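Borkton Weather Remarks

A small text dataset of people complaining about the weather, with the complaints sorted.

Version 3. Maintained by Odette Marchal. Transcription rules by Aurélien Barbier, who would like it known that he lost the argument about ampersands.

What it is

1,972 remarks on the weather, copied out of household diaries, account books and the margins of one hymnal, all from Borkton and the farms above it. Each remark is one record. A remark may be a single word ("Foul") or run to most of a page, if the writer had hay out.

There are no instrument readings in it. Three of the diarists owned a rain gauge, and one recorded the level faithfully for a fortnight before going back to "wet". If you need millimetres, you want a different dataset. If you want to know how many ways a person can say "wet" without repeating themselves over a long November, you have come to the right place.

Why it exists

Odette wanted to know whether "middling" meant good or bad. The dictionaries disagree, the older residents disagree more loudly, and the only thing left was to look at a great many uses of it beside whatever else was said that day. That took a winter. The rest of the dataset is what fell out along the way.

For the record, "middling" means bad, unless followed by "fair", in which case it means good, unless the writer is a Methodist.

Files

remarks.csv - one row per remark, UTF-8, comma separated. Fields that contain commas are quoted. Many contain commas.
writers.csv - one row per diarist, with a short code, an occupation if known, and the rough span of years they kept writing.
glossary.txt - 171 local weather words with our best reading of each. "Best" is doing some work there.
hekex_rules.txt - the transcription rules in full.
CHANGES - what we got wrong last time.

Columns in remarks.csv

id - a number. Gaps are deliberate and mark records we withdrew. Please don't fill them in.
writer - the code from writers.csv. The code X means the hymnal.
month - January to December, in full. Blank where the diary gives only a saint's day and we couldn't agree on which saint.
year - four digits, or blank.
text - the remark, as written, including the spelling.
tidy - the same remark with modern spelling. Useful for searching, and slightly dull.
mood - one of content, resigned, cross, alarmed, pious. See below.
sure - high, medium or low. Our confidence in the reading of the handwriting. It says nothing of the writer's confidence in the weather.

A few sample rows, shortened

214, GR, March, "Wind got in the barn and wd not be asked to leave", cross, high
590, TL, June, "Hot. Hens lying down", resigned, high
1033, X, blank, "Thunder in the 2nd verse", alarmed, medium
1418, GR, November, "Wet", resigned, high
1419, GR, November, "Wet", resigned, high
1420, GR, November, "Dry till noon, I do not trust it", cross, high

How the text was copied

All of it was read by eye and typed by hand. We tried the Tian handwriting reader on one of the account books, and it gave us a very clean list of cattle prices in a book with no cattle in it, so that was that.

The rules are called Hekex, a name that began as a misreading of "hedges" and stuck. In brief: copy what is there, keep the capitals, keep the spelling, put anything doubtful in square brackets, and never improve a sentence. Crossings-out are kept between tildes, as they are often the best part. Ampersands become "and". Aurélien's dissent on this last point is attached to the rules file and is longer than the rules.

Each page was typed twice by different people and the two versions compared. Where they differed, a third person was shown the page without being told what the first two thought. This settled most quarrels. The remainder are marked low.
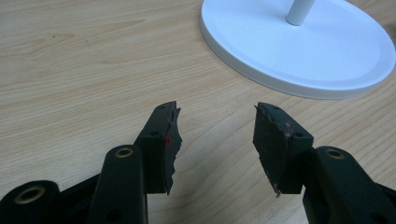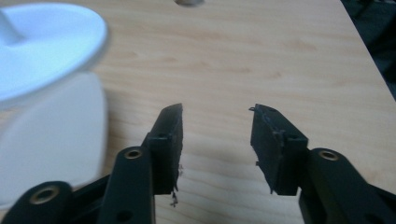 Can I use the remarks to work out what the weather was really like in a given year?

Only very loosely. Diarists wrote when the weather annoyed them and kept quiet when it behaved, so a run of blank weeks may be a fine summer, a broken arm or a lost pencil. Compare several writers for the same month before drawing anything from it, and treat a single "worst ever" as an expression of feeling.

About the mood labels

Mood was added in version 2 and we have regretted it at intervals since. Two people labelled every record on their own. They agreed on cross nearly all the time and on pious hardly at all. The trouble is phrases such as "Thanks be for rain", which can be sincere in May and anything but in October. Where the two labels differed we kept the one from whoever had read more of that writer, on the grounds that tone builds up.

"Resigned" is by far the largest class. A model that answers "resigned" to everything will score very well, and will also have understood Borkton.

Known problems

GR wrote more than anyone else and had a very particular way of putting things. Any count you make across the whole set is partly a count of GR. Either cap each writer or accept that you are studying one farmer.

Women are under-represented in writers.csv before the later account books, though two of the "unknown" writers list so much jam that we have our suspicions. Suspicion isn't evidence, and the field stays blank.

The word "close" appears both as weather (muggy) and as a verb (gates). Some of the gates got in. Version 2 had many more gates.

Record 877 is a joke about a bishop and isn't weather at all. It has been left in by popular request.

The Lavametti papers, a box of over 3,000 loose sheets left by a family of clockmakers, have been only partly read. From the first 1,000 sheets we took a handful of remarks, nearly all about damp and what it does to springs. The rest will follow when somebody has the patience, or a dry room.

Suggested uses

Dialect work, spelling variation, short-text classification for those who like small noisy classes, and settling bets. It has been used as a teaching set for sorting and searching, where the blank months are said to cause a helpful amount of pain.

Please don't use it to forecast.

Personal matter

All the diarists are long dead. Names of neighbours have been reduced to initials all the same, as several families are still next door to each other and the remarks on drainage remain sensitive. If you recognise someone, keep it to yourself.

Changes in version 3

Gates removed (most).
The tidy column no longer turns "mizzle" into "measles".
Month names are spelt out in full, after a long spell in which J stood for three of them.
Glossary entry for "middling" rewritten again.

Licence and corrections

Free to use, copy and alter, with credit to the Borkton Weather Remarks. Corrections are welcome, with the record id and a reason. Corrections to the ampersands should be sent to Odette, who will file them.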